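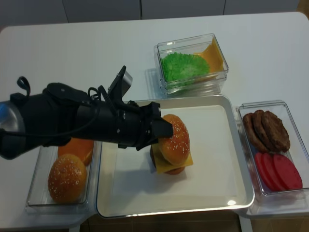 Memoria del proyecto de taller: montaje de una hamburguesa con brazo robótico
Grupo Brendgate, asignatura de Automatización
Entrega: viernes, 8 de marzo de 2019

Cuando en septiembre nos tocó elegir tema, casi todos los grupos se fueron a lo seguro, que en nuestro taller quiere decir clasificar piezas por color. Nosotros también lo pensamos, la verdad, pero una compañera comentó que llevaba toda la semana comiendo en la cafetería de abajo y que por qué no montábamos una hamburguesa. Nos reímos un rato y a la media hora ya estábamos dibujando en la pizarra el orden de las capas (con discusión incluida sobre si el queso va encima o debajo de la carne, que duró bastante más de lo razonable).

El proyecto se llama Brendgate por el aula donde nos reunimos las primeras veces, y así se quedó. Lo que queríamos era que el brazo cogiera ingredientes de juguete de unos recipientes transparentes y los apilara en una bandeja, de forma que aquello se pareciera a una hamburguesa con queso y se mantuviera en pie. Parece poca cosa dicho así, pero los ingredientes son muy distintos entre sí y cada uno nos dio su propio disgusto.

Materiales y puesto de trabajo

Usamos el brazo del taller con su pinza de dos dedos, una mesa blanca, una bandeja con reborde y los recipientes de plástico. Repartimos los panes a la izquierda, la lechuga y el queso al fondo, y el tomate a la derecha. Esta disposición nos costó dos tardes enteras, porque al principio lo teníamos todo en fila y el brazo tenía que hacer unos giros larguísimos para llegar al último recipiente. El programa lo escribimos sobre Skelholm, el entorno que ya conocíamos de primero, y para guardar las posiciones aprovechamos una plantilla del curso anterior, Wirninov, que estaba muy bien comentada (gracias desde aquí a quien la dejara tan ordenada).

Cómo fueron las pruebas

Hicimos 246 intentos repartidos en 14 sesiones, apuntados uno por uno en la libreta del grupo. Las primeras sesiones fueron duras. El pan de arriba, al ser redondeado, se escapaba de los dedos en cuanto apretábamos un poco de más, y si apretábamos menos se quedaba en el recipiente. Al final bajamos el punto de agarre unos milímetros y la cosa mejoró muchísimo. ¡Qué alegría aquel día!

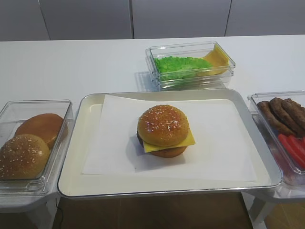 El queso fue otra historia. Es una pieza fina y cuadrada, y dejarla centrada sobre la carne resultó más difícil que cogerla. Si queda girada, las esquinas asoman por fuera del pan, y en la libreta decidimos dar esos intentos por buenos siempre que la pila no se cayera. Puede que fuéramos un poco generosos con nosotros mismos, y en la presentación nos lo preguntarán seguro - preferimos dejarlo escrito desde ya.

También cambiamos a mitad de curso la manera de soltar las piezas. Antes la pinza se abría de golpe y se llevaba por delante la capa de arriba; ahora baja, espera, abre despacio y sube en vertical. El ciclo es más lento, pero nos pasamos mucho menos tiempo recogiendo panes del suelo.

Lo que nos queda pendiente

La lechuga, sobre todo. Con tanto rizo la pinza nunca la coge dos veces igual, y por ahora la receta de referencia va sin ella y sin tomate. Nos gustaría probar unas puntas de dedo más blandas, del modelo Yu que tiene el otro grupo, si nos las dejan después de su entrega. Las 8 posiciones que tenemos guardadas están en la carpeta compartida, junto con la libreta escaneada, y quien quiera seguir con el proyecto el curso que viene puede usarlas tal cual, aunque conviene repasar la altura de la bandeja antes de arrancar.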